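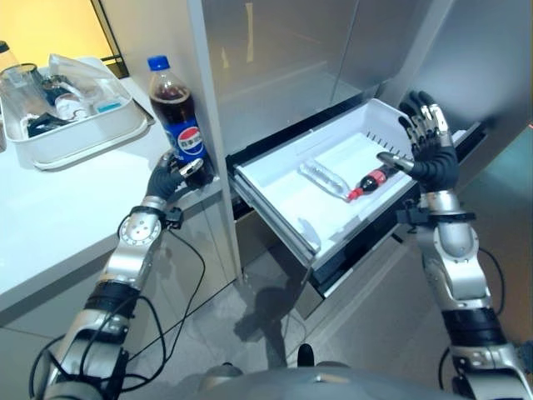 Left hand on the Pepsi, right hand open over the fridge drawer. Head camera view.

Long thread on how we look after the two-arm kitchen robot at Furbridge. A few people asked after the June posts, so I wrote down what we do now. Most of it is hands, cables and wrist cameras.

The task is plain. There's a counter on the left, a fridge with a pull-out bottom drawer on the right, and drinks that have to move between them. The hands take more wear from bottles than from anything else we give them.

Start of day: power on with both arms low, let the joints find home, then open and close each hand 19 times with nothing in it. We log the motor current for every finger. If one finger pulls more than the others, stop there and look at it.

The usual cause is dirt in the second joint. Cola is bad for this. It dries sticky, and the finger starts to lag on opening before it lags on closing. Wipe with a damp lint-free cloth, then a dry one. No spray near the joint covers.

Next is the palm and finger covering. It's black, so you can't judge wear by color. Run a thumb over it and feel for slick patches. We swapped the right hand's at 2,709 grasps and the left is still on its first.
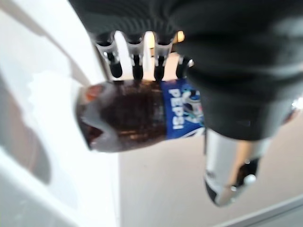 A smooth round bottle held on its side will roll if the thumb closes late, so we set the thumb to close a little ahead of the fingers. That change was Malsha Paul's, and it fixed more drops than the new coverings did.

Wrist cameras: check the bracket screws by hand every morning. Wolfram Hinrichs put a paint line across each screw head and onto the bracket. If the line is broken, the screw has turned and you redo the camera calibration before running anything.

Calibration takes 200 frames per wrist with the printed board flat on the counter. Keep the board out of the shine from the fridge doors. Steel gives you false corners and the fit looks fine until you reach for something.

Cables. Leave enough slack for the wrist to turn all the way, then check the loop doesn't catch on the drawer. We lost a day to a connector that had been tugged on every pull. The log said 331 dropped packets and we blamed the network first.

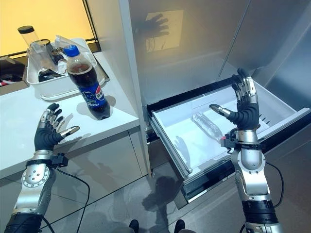 Both hands open, Pepsi on the counter, clear bottle lying in the drawer.

End of day: hands open, arms down, power off at the cabinet, wipe the drawer rails. Spare finger kits are in the Talebi box on the second shelf. Write it on the sheet if you take the last one.

I'll post the current limits per finger once Malsha has checked my numbers.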